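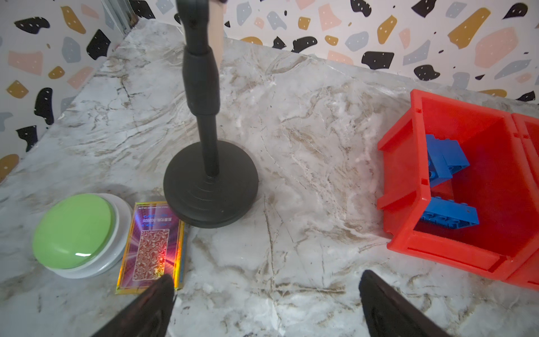

Guides › Grippers and Wrist Cameras

How to Compare Two Gripper Setups Without Fooling Yourself

Updated 3 June 2022

If you have two arms on one bench, sooner or later you'll want to know which set of fingers to keep. I've gone through this more times than I'd like to admit, most lately with the Cirnus fingers against the Tronico ones, and I've settled into a routine that I'm happy to pass along. It takes an afternoon (bring a snack!) and it saves a lot of arguing later on.

Start with the wrist camera, before you pick up a single thing. Open the live view and look at where the fingertips land in it. You want both tips showing, with a good stretch of countertop between them, so you can judge the gap as you come down on something. If one finger hides the very thing you're reaching for, loosen the camera bracket, turn it a hair, and look again.

Next, choose your test pieces. I like a mix of easy and mean. Toy bricks are the easy ones, and a brick leaning against the inside wall of a bin is already a good deal harder than one out in the open. A flat trading card is the meanest thing I own. A big domed push button is handy too, though for that one you're checking how straight the arm comes down and the grip hardly matters.

Now set up the bricks. Scatter them by hand and don't be neat about it — some upright, some lying flat, a couple close enough together that the fingers have to squeeze in. I use a divided bin as the target and give each color its own compartment.
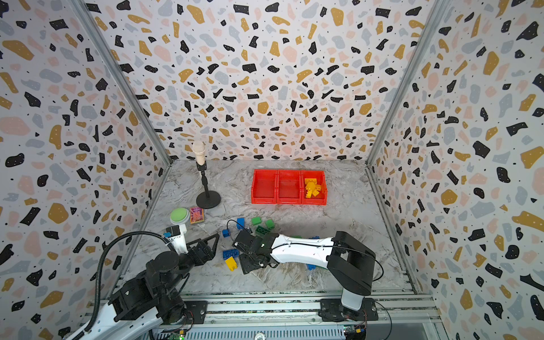 Run one arm at a time for the scored part, even if you're itching to see them both go. Do 50 picks with the first set of fingers, then move that same set to the other arm and do 50 more. Swapping sides matters a great deal, as an arm that reaches in from the right meets every brick at a different angle. Then repeat the whole business with the second set.

Write down each miss as it happens, with a word or two on the kind of miss: slipped, bumped a neighbor, closed on air. I keep mine in a Faditz log sheet, but a plain notebook is every bit as good. Allow 3 tries per brick and then move on.

Keep the controller settings the same all the way through. I run the Yáñez controller at 33 percent speed for this, and I leave the closing force alone until both sets are done. It's tempting to nudge it when one set is struggling, and then you've lost your comparison and have to start over, which I have done, with a fair bit of grumbling.

Save the card for the end, and give it its own page in the notes.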